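Small Packets, Big Bin: Soft Plastic at the Lunch Table
Speaker notes, February session, staff kitchen series
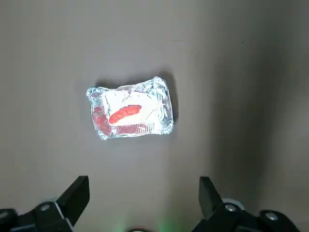

Photo: Tramedby Kitchen Project

Slide 1. Opening

Leave the photo up while people find a seat. Ask for guesses about what's in the packet. Take a few and don't rule on any of them. Something pale, something red-orange on top, clear plastic around the lot. Could be food, could be a folded liner. The talk is about the plastic, so the answer can wait.

Say who the talk is for: anyone who packs a lunch, buys a lunch, or empties the kitchen bin on level two. It runs 13 minutes if I keep moving, then questions.

Slide 2. Why clear pouches

Clear wrap sells food because you can see what you're getting. Colour does a lot of that work. Go back to the photo for a second and point to the red-orange piece. Most eyes go there first.

The same wrap is hard to see once it's empty. It gets left on benches and goes into the wrong bin folded inside a serviette. On a grey tabletop you mostly pick it up by the shine along its edges.

Slide 3. What we collected

For the Skukov office trial we kept a separate tub beside the sink and asked people to drop in every soft wrapper from lunch. At the end we had 72 pieces. Read that number out and leave a gap.

Sorting took most of an afternoon — allow more time than you think. The piles were:

Clear pouches and sleeves
Printed snack wrappers
Sauce sachets
Cling film, which stuck to everything else
Bits too torn to name

The clear pile was the biggest. Don't give a percentage for it, the trial was too small and someone always writes it down.

Slide 4. Air and creases

Small pouches often take up more room than the food in them. The corners puff out, the ends bunch up where they're crimped, and the middle wrinkles over whatever is inside. A lunch box packed with three of these is full before it's full of food.

Demonstration: have the flat Flaltari tin ready. Put two puffed packets in and show that the lid won't close. Open both, tip the contents in, close the lid. Hold it up so the back row can see. Keep the empty wrappers on the table for slide 6.

If there's a projector problem, do the demonstration first and come back.

Slide 5. Three changes people stuck with

Buy the bigger bag and divide it at home. A family bag of rice crackers does a week of lunches in a reusable box.

Keep the wet things apart. Capsicum, pickles and cut tomato go in a small screw-top pot. Dry food can share a box with a sheet of paper between layers.

Leave a spare container at work. The Mazurek group put a shelf of them beside the microwave, washed and stacked, and anyone could borrow one for takeaway.

What they didn't stick with: beeswax wraps. People liked them for a fortnight and then got sick of washing them in cool water. Say so plainly. Somebody in the room will have a drawer with one in it.

Slide 6. When you do end up with a wrapper

Pick up the empties from the demonstration.

Shake out crumbs. Wipe off sauce with the serviette you were going to throw out anyway. Press it flat. It goes in the soft plastics tub if your building has one, and in general rubbish if it doesn't. It doesn't go in the yellow-lid bin. Repeat this last point, it comes up every session.

Small pieces are the trouble. A torn corner weighs nothing and ends up on the floor. Open pouches along the seam and try to keep them in one piece — scissors on a hook near the bench helped a lot.

Slide 7. Cost

People ask about money, so give the figures from the trial. The tub, labels, scissors and hooks came to $70. The spare containers were donated. Emptying the tub took some 3 minutes each time, done by whoever was last out of the kitchen.

No claim about savings on lunches. We didn't track it.

Slide 8. Back to the photo

Put the first picture up again. Ask what each person would have carried this in if they'd packed it themselves. Usual answers are a small tub or a twist of baking paper. Somebody may say they'd have eaten it at home.

Handout is the one-page bin guide. Copies are by the door. Collect the tin before leaving, the lid got left behind last time.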